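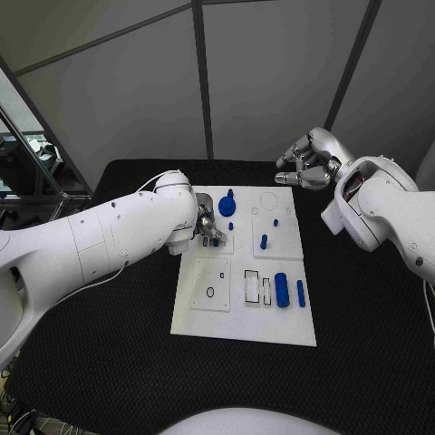
What I would put in the budget next time

Posted by Jawad Siddiqui, July 15, 2019

Last year I was asked to write the equipment plan for our small assembly cell in Rinstead. I had never bought a robot before. I had bought computers, tables, a good vice and one very bad air compressor, and I thought that a robot would be the same kind of shopping, only with more zeros. A few people have written to me to ask how the plan was made and what I would change in it, so I try to answer all of them in one place. I leave out the prices of the arms. They were negotiated, and Willix would not be happy to read them here.

Begin with the task board

My first draft of the plan began with the arms. I compared reach and payload for many evenings and made a very nice table. When my manager asked me which parts the arms should put into which holes, I had no answer, and the table went into a drawer.

The second draft began with the board. It is a white base with smaller plates on it, and the parts are blue: pegs thick and thin, a gear shape, blocks, cylinders lying down or standing up. It looks like a toy for children, and visitors say so. But the board decided almost everything after it. The thinnest peg told us how fine the fingers must be. The length of the board told us how far the arms must reach. If you have only one week for planning, please spend it on this.

The board was also the cheapest line in the plan, and still I made a mistake there. I ordered one set of parts. Small pegs fall on the floor and roll under things, and then the whole cell is waiting for a piece of plastic. I would now order 4 sets from the start and keep them in separate bags. I would also ask for spare sub-plates, so that the layout can be changed without taking the good board away from the table.

Gripper or hand

This was the longest discussion. A gripper with two fingers is simple to understand, simple to repair, and you can read the position of it in one look. A hand with many fingers can take more shapes, but each joint is one more thing to calibrate and one more thing that will be in the service contract. Keleo offered us hands for both sides. Urrutia offered the gripper and told me, very politely, that I was going to regret the hands.

I asked for both. We can run with a gripper on the left and a hand on the right, or with hands on both sides, and I am glad that I insisted on this. What I did not put in the budget was the change between them. You need the adapter for the wrist, the correct screws, the second cable, and a person who has time to do the calibration again. The adapter was a surprise on the invoice. The person was a bigger surprise, because it was me.

For people who must choose only one, I can give just my own opinion. If your parts are pegs and blocks with parallel sides, buy the gripper and be content. If you do not know yet what your parts will be in two years, the hand is worth a serious look, but ask for a price of the spare fingers before you sign. I did not ask, and the answer came later and was not pleasant.

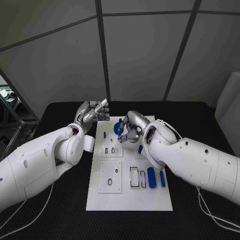 The same is true for delivery times. Willix wrote six weeks for the arms, and they kept their word. The hands arrived much later, in September, and in these weeks we had two fine arms with nothing at the end of them. I had planned the training days for directly after the arms. The trainer came, he was very kind, and he showed us slides. Put the training after the last box and not after the first one.

Cables, mats and other small lines

In my plan there was one line called "accessories", with a sum that I had more or less guessed. It was too small. These are the things that ate it:

Cables. The ones in the box were too short for our table. An arm moves, so the cable must have enough slack, and then the slack hangs down and lies on the tabletop and you want clips for it. We still have white cable coming down onto the mat on both sides, and I am not proud of it.

The mat. I thought a mat is a mat. We took a black one with a fine texture, and I like it very much. The white board and the blue parts are easy to see on it. Some £100 with the delivery, and I would pay it again.

Partitions. We put panels behind the table. I had drawn them as "optional" in the plan. Without them the background is full of people and coats, and it is difficult to keep the light the same from morning to evening. Please do not write "optional".

Shelf space. The packaging of an arm is very big, and the supplier wants you to keep it for the warranty. We are renting a small storage room only for empty boxes.

The service contract

Willix has 2 levels of contract and I took the cheaper one. It covers the arms, and it does not cover anything which is fixed after the wrist. This is written clearly on the second page, so I cannot complain. But our worries are mostly after the wrist! The fingers do the touching, they press against the board when a position is a little wrong, and they are the part that I look at first in the morning. If I could do it again, I would speak with Keleo and with Willix in the same meeting and ask both of them, in front of each other, who comes when a finger does not close.

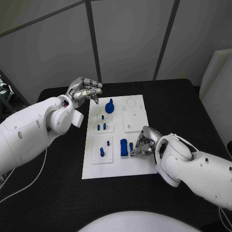 Right hand down at the narrow blue block, left hand up by the corner of the board.

Time is also money

I must mention the hours. In the plan I wrote the hours for installation and no hours for teaching the tasks. The narrow block and the larger one next to it took me a full afternoon only to decide from which side the hand should come. There is not much room between them, and the fingers need room too. Now I keep a small notebook with the hours for every part on the board, and next year's plan will use the notebook and not my feelings.

The new plan must be ready before the winter. At the moment it has more spare fingers, longer cables and a wider table. My manager has already asked me about the wider table. If somebody has experience with tables that do not shake when both arms stop at the same time, please write to me, the address is on the contact page.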